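4 出張窓口における相談の継続と中断
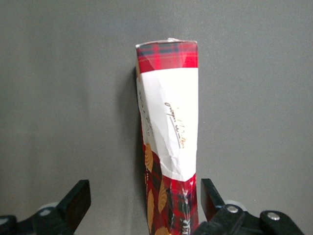 図1 赤いタータン柄の包装紙で包まれた筒

4.1 分析の対象と手順

本節では、グレンドトン(Grendton)の家族支援センターが運営する出張窓口について、初回相談のあとに利用がどのように続き、またどこで途切れるかを検討する。前節で扱った中央窓口の記録と異なり、出張窓口の記録は様式が窓口ごとに揃っておらず、担当者の手書きのメモを含むものも多い。そのため、件数の比較は補助的な位置づけとし、職員と利用者への聞き取りを主な資料とした。

対象としたのは、センターの記録管理システムWetarに登録された1,493世帯のうち、出張窓口で初回相談を受けた243世帯である。中央窓口で受付を済ませてから出張窓口に移った世帯は含めていない。世帯の単位はセンターの登録に従い、同居していない祖父母が主な相談者である場合も、子どもの属する世帯の相談として扱った。登録後に転居した世帯は、転居先が判明しているかどうかにかかわらず対象に残した。

聞き取りは、出張窓口の職員と利用者を合わせて16名に行った。所要時間は一人あたりおよそ70分で、利用者については本人の希望する場所で実施した。聞き取りはラッパライネン(Vilja Lappalainen)とチザム(Ruaridh Chisholm)が分担し、逐語録の読み込みは両名がそれぞれ独立に行ったうえで、解釈の異なる箇所を協議した。協議で一致しなかった箇所は分析に用いず、該当する発言は本節にも引用していない。

なお、出張窓口はターンネス(Turnness)とダンバー(Dunbar)に置かれている。ターンネスの窓口は公営住宅の集会室を、ダンバーの窓口は図書館の一室を借りており、いずれも専用の施設をもたない。開設日は窓口によって異なり、ターンネスでは毎週金曜日の午後に限られていた。

4.2 中断の記録とその意味

Wetarでは、最終の連絡から一定期間記録が加わらない世帯は自動的に「中断」と表示される。センターの年次報告もこの表示に基づいて継続率を算出している。しかし、聞き取りを進めるなかで、この表示が実際の関係の有無と一致しない例が繰り返し見られた。

まず、職員が記録を残さない接触がある。ダンバーの職員は、図書館の入口や貸出カウンターの前で利用者と立ち話をすることが日常的にあると述べた。子どもの就学、家賃の支払い、親の通院といった話題がそこで交わされるが、相談票は面談室での面談を前提に作られており、立ち話を記入する欄がない。職員の一人は「あとで書こうと思うが、何を書けばよいのか迷っているうちに次の人が来る」と説明した。このような接触が続いていても、システム上は中断として扱われる。

次に、利用者の側が相談を「終わった」とも「やめた」とも考えていない場合がある。ターンネスで二人の子を育てる利用者は、初回の面談で保育料の減免申請について助言を受け、その後は窓口を訪れていなかった。本人はこれを「用事がないだけ」と表現し、困ったときには同じ職員のところへ行くつもりであると話した。この世帯も記録では中断に分類されていた。

一方で、関係が実際に途切れた例もある。担当職員の異動を知らされないまま窓口を訪れ、初対面の職員に事情をはじめから話すことを求められた利用者は、その日のうちに相談を打ち切ったという。別の利用者は、集会室の外で待つあいだに近隣の住民と顔を合わせることを負担に感じ、二度目の予約を取り消していた。前者は引き継ぎの手順に、後者は場所の構造に関わる問題であり、同じ「中断」の語でまとめることは適切でない。

4.3 窓口の場所と時間

場所については、二つの窓口で評価が分かれた。図書館の一室は、来訪の目的が外から分かりにくい点で利用者に好意的に受け止められていた。本を返すついでに立ち寄るという語り方が複数の利用者に共通し、子どもを児童書の棚のそばで待たせておけることも利点として挙げられた。ただし、部屋の仕切りが薄く、声を落として話さなければならないという不満は職員と利用者の双方にあった。

集会室の場合、住まいから近いことが利点であると同時に、避けられる理由にもなっていた。公営住宅の住民にとって、金曜日の午後に集会室へ入ることは、センターに用があると周囲に示すことに等しい。住宅の外に住む利用者はこの点をほとんど問題にしておらず、むしろ駐車のしやすさを評価していた。したがって、近さの効果を一律に論じることはできず、利用者と場所の関係を個別に見る必要がある。

時間については、開設日が限られることの影響が職員の語りに強く表れた。書類の提出期限が週の前半にある手続きでは、金曜日の面談で不足が判明しても、次の開設日までに期限が過ぎてしまう。職員は電話で補っていたが、業務用の電話は中央窓口の番号で発信されるため、利用者が応答しないことがあった。4月には学校関係の書類についての問い合わせが重なり、面談の時間を短くして対応したとの発言もあった。勤務時間が不規則な利用者からは、開設時間そのものよりも、予約を変更する際の連絡先が分かりにくいことへの指摘が多かった。

4.4 小考察と限界

以上の結果は、継続率をそのまま支援の成否とみなすことに慎重であるべきことを示している。接触の頻度が低くても、相談先としての認識が保たれている世帯がある。反対に、記録上は継続とされながら、職員からの定期的な電話に短く応じるだけで、実質的な相談がなされていない世帯も確認された。センターの職員はこうした違いを経験的に把握しているが、現在の様式ではそれを他の職員に伝える手段が乏しい。

実務上は、相談票に簡易な接触の記入欄を設けること、担当者の異動を事前に利用者へ通知すること、出張窓口から直接発信できる電話を備えることが検討に値する。最初の点については、記入の負担を増やすことへの懸念が職員から出されており、記入を任意とするか、週ごとにまとめて入力する方式が現実的であろう。立ち話の内容を記録すること自体に利用者が抵抗を覚える可能性もあり、記録の範囲について説明と同意の手続きを定めておく必要がある。

本節の分析にはいくつかの限界がある。聞き取りに応じた利用者は、窓口と何らかの連絡がとれる状態にあった人に限られ、連絡先が不明となった世帯の事情は把握できていない。また、職員への聞き取りは勤務時間内に行われたため、運営に対する批判が控えめに語られた可能性がある。利用者が挙げた中断の理由は本人の回想によるもので、当時の記録と照合できた例は一部にとどまる。中央窓口から出張窓口へ移った世帯については、受付時の説明の受け方が異なるため、次節で別に検討する。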